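How I Set Up Stacking Bins on a Steel Shelf

I put off sorting my bins for way too long, and then it took me one afternoon (and one big iced coffee!). You need a steel shelving unit, open-top plastic bins in two colors, and a roll of yellow floor tape.

Empty everything first. Wipe the decks down, then set the shelf where you want it and give it a good shove -- if it rocks, fix the feet now.

Stack your bins no more than 3 high. I keep heavy stuff at the bottom and use blue for things I grab all the time, white for the rest. Mix the colors however you like, just write it down somewhere.

Last, tape a square on the floor in front and keep it clear. I love this part!

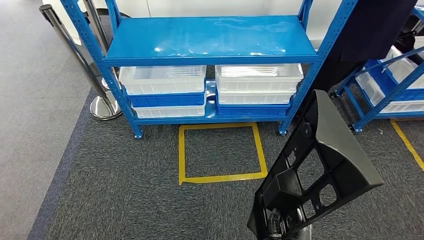
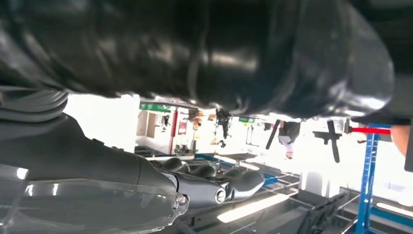

First photo: blue and white bins in stacks of three, with the tape square in front.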